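Come and help us pack up, tidy away and generally look after things at Joromgate

Part-time studio helper, Hundemville – 11 hours a week

Clenitz is a small photo and craft studio on the upper floor at Joromgate, and for most of the year we are open to anyone who would like to borrow a corner of the room for an afternoon. People come in to photograph the cakes they bake, the sweaters they knit, their pottery, their babies and, more often than you might think, their dogs. We love having them. What we don't love so much is the hour after they leave, when there are cords under everything and the backdrop paper has rolled itself off toward the door, and that is where we hope you will come in!

We are looking for a friendly, steady person to take care of the room between bookings. You would fold up the stands and tripods, wind the cords, put the lamps back on their shelf, sweep, and lay out whatever the next guests have asked for. On Sunday evenings we also pack the Kombo kits, our lending bags that go out to schools and clubs in the area, and we would like you to take those over completely, from checking the bags when they come home to getting them ready to go out again.

You don't need to know a thing about photography. It helps if you are the kind of person who can't walk past a crooked stack of boxes, and if you don't mind being asked the same question by several people in one afternoon. You should be comfortable kneeling and bending, as a lot of our sorting is done down on the floor, and able to carry a full kit bag down 2 flights of stairs (we do have an elevator, but it has its moods). We will show you how everything folds and where it all lives, and you will work alongside one of us until you feel at home.
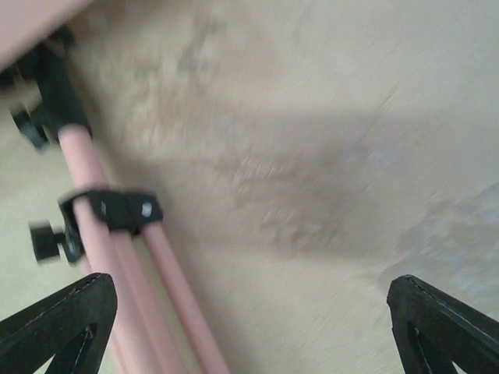 A pink tripod on the studio floor.

The hours are spread over three afternoons and Sunday evening, finishing at 6 on weekdays. We can be a little flexible about which afternoons, so if you have classes or children to pick up, please say so and we will do our best. Pay is $24 an hour, with paid breaks, and you are welcome to use the studio for your own projects whenever it is free.

We would like somebody to start in June. To apply, just write us a letter or drop one off at the desk – half a page is plenty – and tell us a bit about yourself, what you have done before, paid or unpaid, and which afternoons suit you. If you would rather come by and look around first, the door is open most days after lunch and there is usually coffee.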